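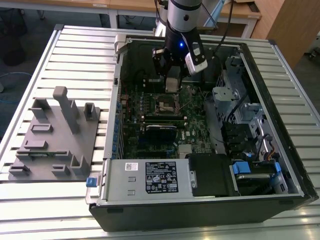

Side panel off, motherboard showing.

Thread on what I've learned about buying second-hand computers for a village homework club. Evie Greenwood asked me to write it down, so it's going here.

1/ Set the budget first. Ours was £600 for the year, and a Pelen grant took it to £1,000. We spent £748 by May.

2/ Ask the seller how old the machine is and whether the drive has been wiped. If they can't answer the second one, wipe it yourself before a child goes near it.

3/ Don't pay extra for a big drive. Homework is mostly typing and looking things up.
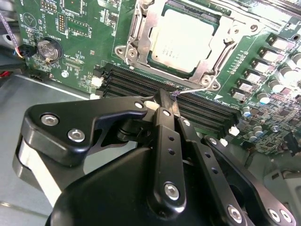 4/ Memory is worth paying for. Check what type the board takes before you order, and check the returns policy too. We sent one lot back and waited three weeks for the refund.

5/ Budget for the dull things. Mains leads, mice and a decent extension lead came to more than one of the computers.

6/ Get everything tested for electrical safety and keep the paperwork. The hall will ask for it.

7/ We open Thursday after school. Spare keyboards still wanted, USB only please.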